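Folding towels on the little round table

Wednesday, November 29, 2023

I have a confession: I own 9 kitchen towels and until this month I couldn't have told you where more than two of them were. They lived in a wad in the drawer under the stove, all wrinkled up with the oven mitts, and every time I opened it something got stuck. So I finally dumped the whole drawer out and started over!

The blue striped ones came from Morkska back in June (3 in a pack, and I wish I'd bought two packs). They're thin, they dry fast, and the stripes make them so much easier to fold straight. If the stripes line up, you're good. I used to fold in half, then half again, and get a fat little brick that flopped over. Now I go in thirds the long way, press it flat, then fold the ends in. It fits the Kerwood bins like it was made for them.

A round table is kind of a funny place to fold (no straight edge to line up with), but a smooth white top is great for it and nothing snags.
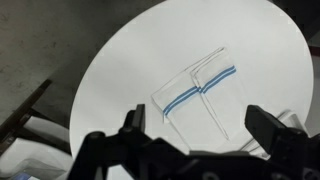
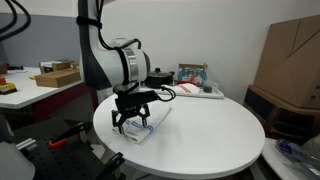
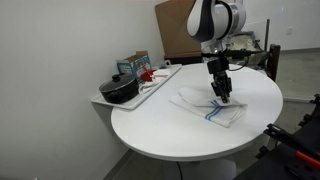
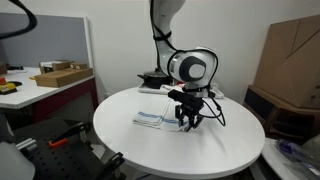

What's next

The pots! I want the lids stored on the pots and a folded towel under each one so nothing scratches. I'm also eyeing a Celley shelf riser that's 49 dollars, which feels like a lot for a shelf riser, so if you've tried one, tell me in the comments before I cave.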